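Can a machine fold your towels yet?

Short answer: not in most homes. I read a lot about this in December, and a folding unit from Relline costs almost 3,000 dollars and takes only flat shirts. A crumpled cloth is still the hard part, as it has no fixed shape and every time it lies differently.

So for now, some tips for doing it by hand:

Shake the cloth once and find two corners before you do anything else.
Put a shallow tray next to you and lay each folded piece in it. Do not stack more than 12 thin cloths, or the pile will lean.
Work on a pale, plain surface — a printed cloth is easier to see on it.

People learning to teach these machines begin with the same small job, one cloth and one tray. I would wait another year before buying. 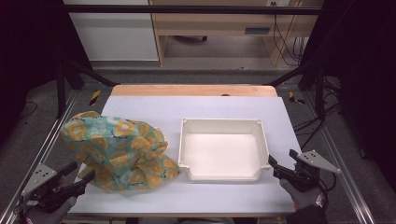
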